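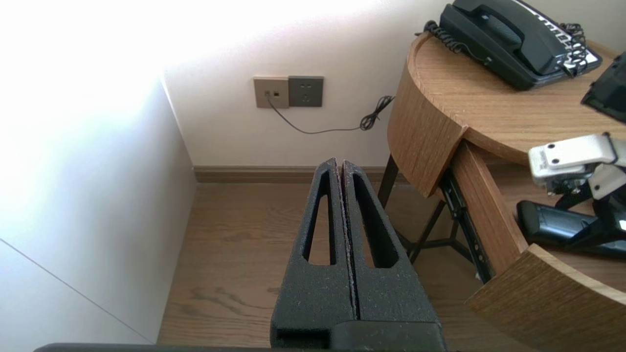
The old railroad bridge at Gerkville is 1,295 feet long, and most people who cross it could not tell you who designed it. The sign at the west end gives the name of the railroad president who paid for it. The engineer isn't on it.

I think that should change. The Krasniqi drawings, kept in the county library, show how much of the bridge was worked out by one office over 34 months. The piers were moved twice after test borings hit soft clay. The spans were shortened to match. A president with money could not have done that. 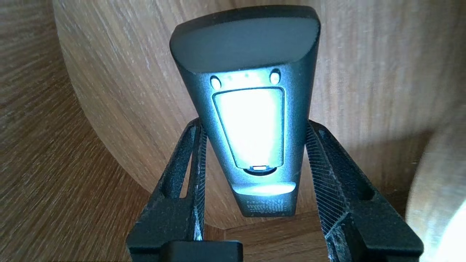

*Dark gray handheld device, held upright.*

The usual objection is that big works have many authors, and that picking one is unfair to the masons and riveters. I agree with half of it. Put them on the sign too. The Tuda canal has a plaque listing 100 workers by name, and people stop to read it. 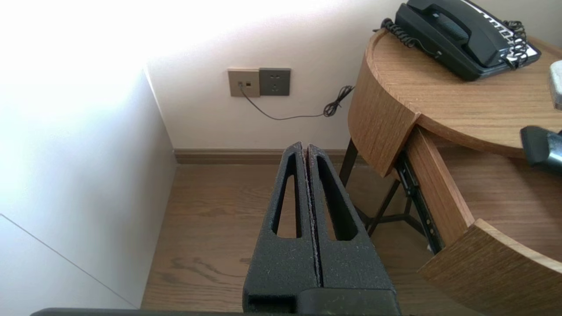
*Wood floor and baseboard.*

Cost is a weak argument. The Genumia lock got a new sign last March, and it took up 30 lines in the town budget report, most of them on lettering. The bridge needs one panel and a decent post.

We teach children that bridges get built. We should also teach them that someone sat down and figured out how. 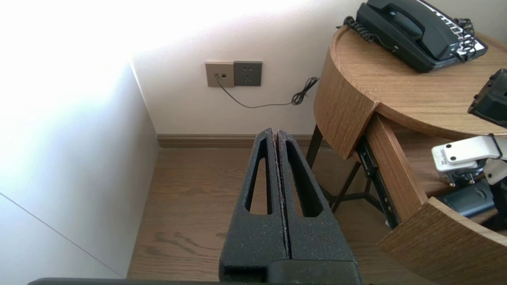
Who should decide what the new sign says?

The county library should, as it holds the drawings and the payroll books.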